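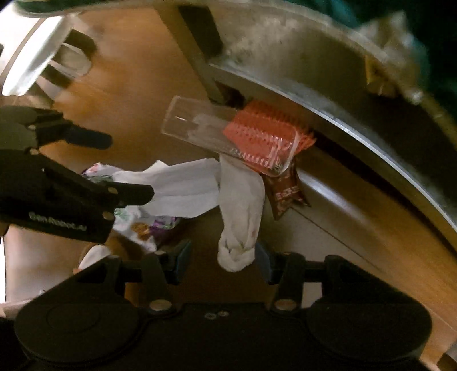

The Lighthouse

The specification arrived on squared paper. It called for a lighthouse, to be worn by one child aged six, with a lamp that turned. Ilona Szekeres read it at the kitchen table and wrote two questions in the margin. Does the lamp have to turn? Can the wearer sit down?

Her nephew answered both in green crayon. Yes. No.

The parade at Irbridge was on the last Saturday of the school holidays, but she had been told only that it was in August and that she had 14 evenings. She had a roll of corrugated card, a tin of white emulsion, a tin of red, and a garden lantern that ran on one battery. She measured the boy standing against the door frame. Shoulder height was taken twice, once with shoes.

The first tower was a plain cylinder. It was rolled across the grain of the card and it buckled at the waist when he raised his arms. She unrolled it, turned the card through a right angle, and rolled it again with an overlap the width of her hand. The second tower held its shape but could not pass through the kitchen door. The third was a cone with the top removed. It passed through the door with a finger's clearance on each side, provided the wearer walked straight.

Kornél Barta came down from the upstairs flat to borrow a drill bit and stayed to look at it. He had repaired sewing machines for 41 years and did not think much of glue.

"It'll go at the seam," he said.

"It's contact adhesive."

"It'll go at the seam when he's warm."

She stitched the seam. She used waxed thread and a running stitch, with the holes punched first from the outside, and she painted a red band over the line so that the thread did not show. The bands were four in number. The boy had drawn five, but the fifth fell where his knees would be, and she cut the hem there so that he could climb a kerb.

The straps took two evenings. A cone hung from the shoulders swings forward at each step and strikes the shins. She fitted a second pair of straps, crossed at the back, and packed the inside with strips of an old camping mat. After this the tower moved when he moved and stopped shortly after he stopped. He walked up and down the hall in it, saying nothing. She took this as acceptance.

That left the lamp.

The lantern gave a steady light in all directions. To make it turn, something had to go round it. She took the works out of a musical cake stand that had belonged to her mother. The spring was sound. It drove a plate the size of a saucer through 50 revolutions and played a waltz while doing so. She fixed a collar of black card to the plate, with one slot in it, and set the lantern inside on a fixed post. With the kitchen light off, a bar of yellow went across the cupboards, over the cooker, over Kornél, who had come to return the drill bit, and back to the cupboards.

"Can you stop the tune?" he asked.

She could. He showed her which pin to lift. The boy, consulted, said that lighthouses had a noise for fog, and the pin was put back.

On the day it was bright and there was no call for a lamp. The parade went from the school to the boat slip. There was a comet, there were several cats, and a girl from the Ahn bakery was a loaf. The lighthouse kept to the left of the road and did not sit down. Every so often it halted, and the people behind it halted as well, and Ilona stepped forward and wound the key under the gallery rail until it would take no more.

At the slip he turned to face the water. The seam was holding. He asked whether the boats could see him.

She checked the slot, which had drifted towards the land, and moved it round.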